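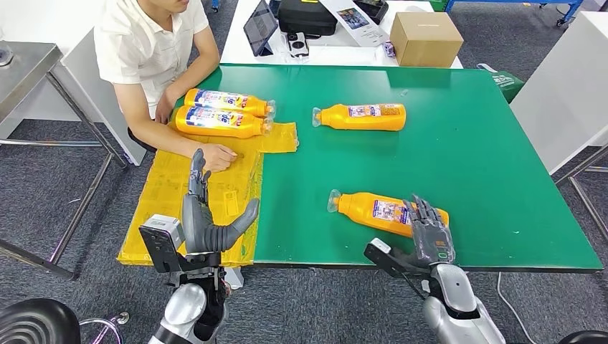 My project was the old hill fort above Wurow, and I picked it mostly because I could get there by bus. The fort sits on a flat ridge over the river, and what's left is a double bank of earth, one decent stretch of stone wall and a gateway that sheep use more than people do. My question was pretty simple: did people live inside the walls all year, or did they only go up there when there was trouble? I'm a table person more than a digging person, so a lot of my thinking happened sitting down. To get the site plan into my head I kept laying it out with whatever was close by. Put four orange bottles on their sides on a green tabletop, two together and the other two apart, and you have the four towers on the 1930s plan, with the pair at the gate and one each for the north and south ends. It's silly, but it helped me see how exposed that south end is!

Now the background. The first person to write anything useful on the fort was a schoolteacher called Skustitz, who walked the banks and drew them with a compass and a lot of patience. His plan gives the outer bank a length of 1,005 meters. He dug one trench by the gate, found burned grain and some gray pottery, and decided the place was a refuge and nothing else. Everybody repeated that for decades (including the sign in the parking lot).

Then came the Paiva trenches, which are the reason I had anything to work with. Arlindo Rangel opened four of them across the inside of the fort, and he found floors. Real floors - packed clay, patched over and over, with hearths in the same spot each time. You don't patch a floor five times in a place you only run to when you're scared.

What I did myself was go through the pottery from trench 3. Jussara Coutinho let me use the finds store in Brillberg on Tuesday afternoons in October, and I sorted 108 sherds by fabric, rim shape and wear. Luana Pimentel checked every tenth one and moved a few of mine into different piles, mostly because I kept mixing up soot and black slip. (I still think she was wrong about one of them, but fine.)

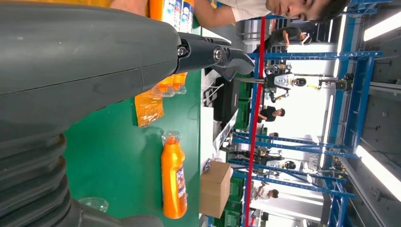
Three of the bottles and a crumpled orange bag on the green tabletop.

So, results. Of the 108 sherds, 30 came from big storage jars, the thick-walled kind nobody would want to carry up a hill twice. The rest were cooking pots and small bowls, plus a couple of pieces I had to put down as unknown. The cooking pots have heavy wear on the inside of the base, from stirring I guess, and that takes a long time to build up. The jars turned up in every layer except the lowest one.

I think that means people were living up there, at least in the middle part of the fort's life. The lowest layer is different and has hardly any pottery, so maybe Skustitz was right about the beginning and it did start out as a refuge. I went back and forth on this a lot. Irén Csonka, my supervisor, pointed out that jars can also mean a guarded grain store with only a few people around it, and I can't rule that out from one trench.

Things I'd do differently: I would weigh the sherds as well as counting them, since one jar can break into a lot of pieces and make itself look important. I'd also look at trenches 1 and 2 - they're closer to the wall, and if the floors there have the same kind of pots on them, the grain store idea gets a lot weaker. The boxes are in Brillberg, still in their original bags, and the labels are readable if you bring a good lamp.

Pui-shan Hung redrew the plan for my appendix from my awful pencil version. The rim drawings after it are mine, so blame me for those. The full sherd list is at the back, sorted by layer, with the ones Luana moved marked with a star.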